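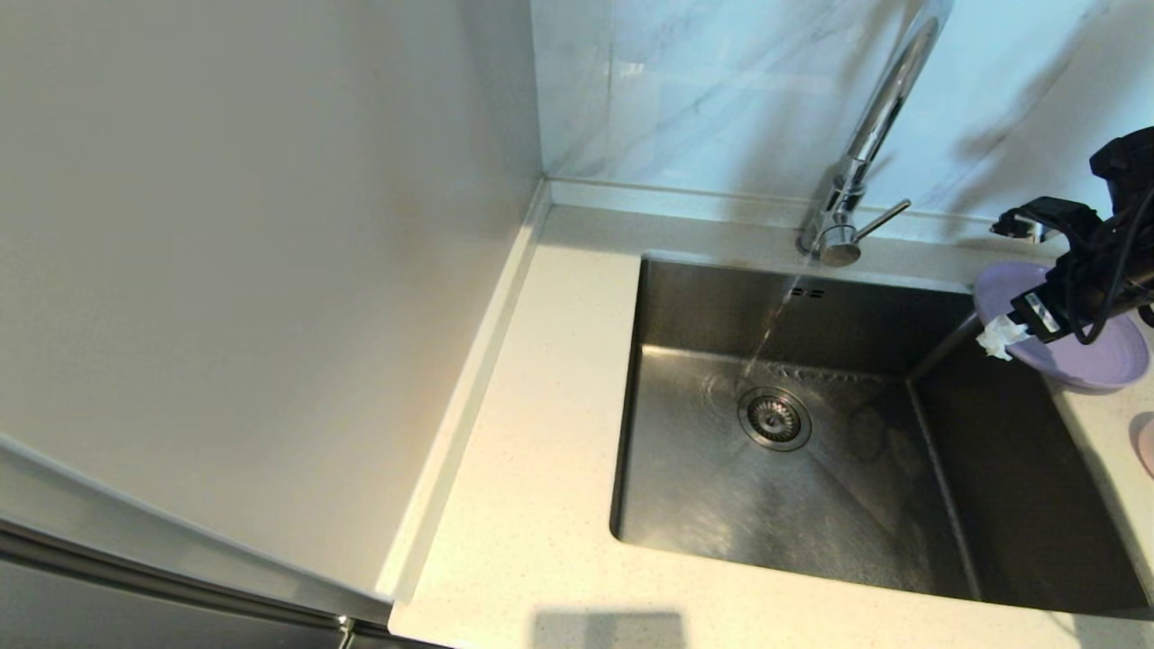
Gerkutbridge, July

Well water or city water, who regrets switching?

olis_porch
OK so the town is finally running the main down our road and we have to decide if we're hooking up. We've been on a well for 23 years and I love it. Free water (well, minus the electric), no chlorine smell, and my tomatoes are happy. But the pressure tank is getting old and my husband is done with hauling salt bags down the cellar stairs. Hookup is free if you sign now, after that you pay for the trench yourself. Anybody here make the jump? Were you sorry?

muddyboots71
Did it two summers ago and would do it again tomorrow! Best part is having water when the power goes out. We used to fill the bathtub every time the sky looked funny. The taste took a little getting used to, I'll give you that, but I keep a pitcher in the fridge and the smell is gone by supper.

Griketitz
Strong no from me. Our place sits 300 feet back from the road and "free hookup" meant free to the property line. Ask them that EXACT question before you sign anything. Then comes the sewer fee, which they tack on whether you have sewer or not, at least out our way.

muddyboots71
That's not how it works here, we're on septic and there's no sewer line on the bill at all. Depends on the town.

Griketitz
OK, but she should still ask. I didn't and I'm still mad.

olis_porch
Asking tomorrow, thank you both. We're maybe 100 feet back so it might not be terrible. Can you keep the well for the garden if you hook up? I'd hate to pay for tomato water.

Uriel Carrillo
We kept ours for outside. The one thing they'll insist on is that the two systems can't touch anywhere, so no shared pipe with a valve in the middle, even if your brother-in-law swears it's fine. Ours runs two spigots and the chicken yard and that's it. You do want to run it regularly though, I let mine sit all winter and the first few buckets came out orange.

marinescu_k
Going the other way from everybody, we moved from city to a well and I will never go back. Coffee tastes like coffee. Yes we test it every year and yes I replaced a pump at the worst possible time, but I'd rather write one big check now and then than a little one every month forever.

muddyboots71
Wait till you have a houseful of company and the pump quits, lol. You can keep your coffee.

marinescu_k
It was Thanksgiving, and we managed!

olis_porch
You people are not making this easier. Husband is reading over my shoulder and says to tell marinescu_k she's welcome to come carry the salt. I'll post what the water office says about the property line.

Griketitz
Get it in writing.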